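Plandivar
News
Reading time: 4 minutes

26th October

Plandivar publishes its shirt-folding demonstrations, including the ones that went wrong

Haston – Plandivar today released the full set of recordings from its garment-folding project: 3294 demonstrations in which a person, working a pair of hand-held controls, steered two small robot arms through the job of taking clothes from a tray and folding them on a table. The company is also releasing 175 recordings it had first planned to throw away.

Readers who follow this field will have seen a good many films of robots folding laundry. Plandivar would ask them to keep one question in mind when they watch the next one: was the robot deciding what to do, or was somebody just out of shot doing it by hand? In today's release the answer is the same throughout. A person was doing it. The arms copied.

"I have sat through plenty of launches where that was mentioned in the last slide, in grey type," said Kaja Pētersons, who leads the project. "People clap for the arms. They should be clapping for the operator, and then asking how much of it the machine can do once she goes home. Our answer at the moment is some of it, on some shirts."

The recordings were made between May and this month at the company's workshop in Trasodholm. Operators were given a short introduction and then left to find their own way of folding. The plan had been to teach everyone a single method. That was dropped in the second week, when it became clear that the operators who had been drilled in it were slower and gave up on difficult garments more often. Whether a mixture of methods is better or worse for training is not known. Plandivar has a view and has been wrong about this before.

Cloth remains hard to teach. A cup is the same shape each time it is picked up, and a T-shirt is not. Operators working at a distance cannot feel the fabric, so they learn to judge by eye whether the fingers have one layer or two. Much of the recorded time is spent on small corrections – a pinch, a lift, a second pinch a little further in – that a person folding with their own hands would never notice making.

The 175 extra recordings are mostly of that sort. They include dropped sleeves, shirts folded inside out and a number of attempts that were simply abandoned. They had been marked for deletion until Edgars Bite, who checks the recordings, objected.

"If you only keep the tidy ones you end up with a robot that has never seen a mess," said Bite. "Then it meets a mess, which takes no time at all with laundry. I don't claim the bad ones will fix that. I would like somebody to test it."

The company had set itself a target of 4000 demonstrations and has not reached it. Two operators left over the summer and one of the stations was out of use while parts were replaced. Recording will go on until the target is met, and the remaining files will be added to the same release under the same terms.
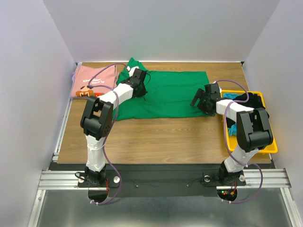
A green garment under the left gripper at a Plandivar folding station, with more clothing in the yellow tray.

Valdis Sepp, who runs the workshop, was asked to write down what the arms can do with no person at the controls. His note is included with the files and is shorter than the marketing department would have liked. It says that the trained system will often fold a plain T-shirt that has already been laid flat, that it struggles to pull a single item out of a heap, and that it should not be shown to visitors without a warning.

Plandivar makes no claim that these recordings will lead to a household product. It has no household product and no date for one. Several laundries have been in touch to ask about prices and have been told that there aren't any.

Outside groups may use the recordings free of charge for research. The files come with notes on which operator made each one (by number only), whether the checker passed it, and where he had doubts. An independent reading of the notes was carried out by Indrek Jankauskaitė of the consultancy Pärn, who disagreed with the checker in several places. Both opinions have been left in.

Requests for access, and for visits to the Trasodholm workshop, should be sent to the press office. Visitors are welcome to try the controls themselves. Most find it harder than it looks in the films.

Press contact: Kristaps Pärn, Plandivar press office, Haston
© Plandivar. All rights reserved.
Back to top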